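Efa Harries
July, 9:26 am

1/ OK so a bunch of you asked what I thought of the Rondgate starter kit after I mentioned it last month. I've had it up and running long enough to have opinions, so settle in, this is going to be a long one.

2/ Quick background for new folks: Rondgate is the small-parts practice kit from Stincombe. You get the task files, a walled work area, a set of wrist camera presets and a login for their logging service. You bring your own arm. I paid full price, $333, and they have no idea I'm writing this.

3/ The first thing you run is a toy shape sorter. Yep, the kind toddlers chew on! I rolled my eyes too, and then I spent an entire evening on it. Getting a tall piece lined up over a green board full of holes is a really good way to find out how bad your calibration is. 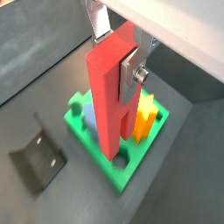 4/ SETUP

Took me one long morning. The printed guide is fine up to the part about camera angles and then it kind of wanders off. Page 26 sends you to a table that isn't in the book (it's on their help site, search "wrist offset"). Once I had that table I was done before lunch.

5/ Please do the lighting check before anything else. I skipped it, and the walls threw shadows that my detector kept reading as holes. Moved one lamp, problem gone. I'm still a little mad about it.

6/ THE SHAPES

I love that they didn't go easy on us here. Stars are a pain because the points have to be turned right. Cylinders are forgiving about rotation but will happily tip if you let go too early. And then you get several pieces standing close together, and your nice clean grasp plan has to deal with the neighbors. 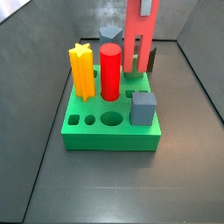
And the software side is better than I expected at this price! You can save any run, scrub through it, tag the moment things went wrong and send it to a friend. My buddy over at Campbell tags his in all caps so I always know which ones hurt.

7/ My numbers, for those who want them: I logged 167 tries in the first stretch with the stock settings. Nearly half needed me to step in. After I slowed the approach speed way down, the step-ins got a lot rarer and I got a lot happier. Your arm isn't my arm, so take that for what it's worth.

8/ STUFF I DON'T LIKE

The logging service goes to a paid plan after 2 months, and you have to dig through the terms to find that out. Put it on the box, people! Also, exporting is slow, and if your laptop goes to sleep halfway through you start over from zero. Ask me how I know.

9/ Versus Mavard, which is the other one everybody brings up: Mavard has nicer docs and a friendlier forum. Rondgate has better camera presets and way more control over the slow last bit, where you're right over the board and creeping down. That last bit is where I lose most of my runs, so for me it was an easy pick.

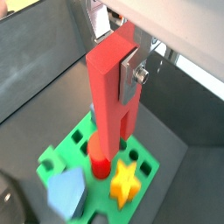 Wrist view over the sorter board, red cylinder and yellow star below.

10/ Would I buy it again? Yeah. If you already own an arm and want something to practice on in the evenings, go for it. If you're shopping for your very first arm, hold off and borrow some time on someone else's.

11/ Trying the two-camera preset next and I'll add to this thread when I've got runs to show. Drop your approach speeds in the replies, I'm collecting them.

© Efa Harries | Contact | Back to top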